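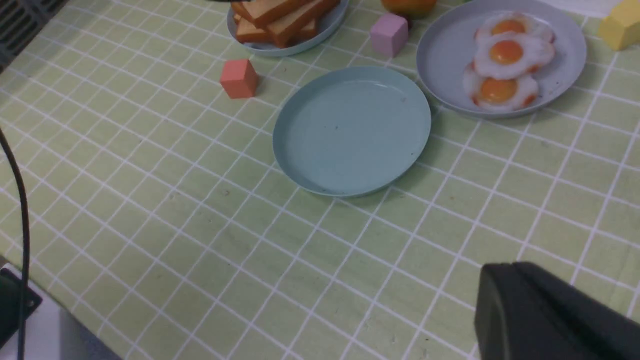

From: Anjani Setiawan
To: playroom-equipment list
Subject: Re: [playroom] Breakfast set: plates, eggs, toast and what goes in the tub

Replies inline. I have trimmed the part about the shelf brackets, which belongs in the other thread.

Yuk-lan Hsieh wrote:
> We are replacing the play food at the Sema room in June and I would like
> to copy your breakfast table if the parts are still available. Three
> questions.
>
> 1. Do you keep one plate per food, or let the children mix them? Ours are
> mixed and the sorting at closing takes too long.
>
> 2. What are you using as a table covering? The plain vinyl we have slides,
> and the plates go with it.
>
> 3. The fried eggs we had from Castetier lost color at the yolk after
> repeated washing. Have you seen the same with yours?
>
> Also, do you still put the cubes out with the food? I had them down as a
> separate tub.

1. One plate per food at setup, mixed after that. The eggs go on one plate and the toast on another, and a third plate is left empty as the serving plate. The empty one goes nearest the edge where the child sits. Most of the play consists of moving something onto it, so if it starts out full the first thing that happens is that it gets tipped out.

The eggs go down overlapping in a column, three to a plate. They are wide for their height and a flat layout uses up the whole plate. The toast can be piled any way you like. I used to square up the slices and stopped, because a squared stack is harder for small hands to take one slice from. At closing we don't sort onto plates at all. Food goes in the food tub, plates go in the rack, and whoever opens the next day lays it out. That cut our closing for this table from 9 minutes to 2.

The plates are all in the blue and blue-green range but they are not one set. The gray-blue and the pale blue came with the Zestar order, the greener one with the raised rim was left over from the old kitchen corner. If you want them to nest, order them together. Ours are racked on edge, so it makes no difference here.

2. Pale green cloth with a white line grid, bought by the length from Tuhumury, item 935 in the list they sent me. Check the number before ordering, as their list has been revised at least once. It is cut to cover the top and fixed under the edge with the flat clips we discussed last year. Do not leave a long drop at the sides. A child pulling up on the table will take hold of the drop.

The grid was not chosen for any teaching reason, but it has been useful. It gives you a fixed place for each plate without taping marks to the table, and the older group has started using the squares as place settings. The color is light enough to show crumbs and grit, and those show up on the plates as well. Small dark specks on a plate are worth a look before you put the food out. If they wipe off, wipe them off. If they are in the surface, note it on the sheet and leave the plate in service unless you can feel an edge with a fingernail.

3. Some change, yes, though not at the yolk. On ours the yolk has stayed glossy orange-yellow. The part I watch is the rim of the white, where the browned orange is thin to begin with. We wash by hand in lukewarm water with ordinary dish soap, rinse, and dry on a rack with the yolk up. If the Castetier ones went through a dishwasher I would start there. I don't have a batch of theirs to compare, so please treat this as one room's experience.

The toast has darker color at the crust edges, and that has held up with the same washing. I would reorder it.

On the cubes: yes, they go out on the same table. Coral-red, pink-lavender and yellow, set directly on the cloth between and beyond the plates. They were a separate tub until last fall. The staff on the Sunday session found that the children carried them over anyway, as butter, jam, cheese or money depending on the day, and sent a note asking to make it official. I had expected them to crowd out the food and they have not. Keep them off the plates at setup — once a cube is on the eggs, the eggs are treated as cargo and end up in the truck corner.

Two things you did not ask. First, measure your table before you settle on the number of plates. You want a clear hand's width between rims, or lifting one plate drags the next. Second, label the food tub on the lid and on the end. Ours was labeled on the lid only, and the lid is the part that goes missing.

I can send the setup sheet as a PDF if that would help. It needs one correction first, as it still shows the cubes on the shelf.

Anjani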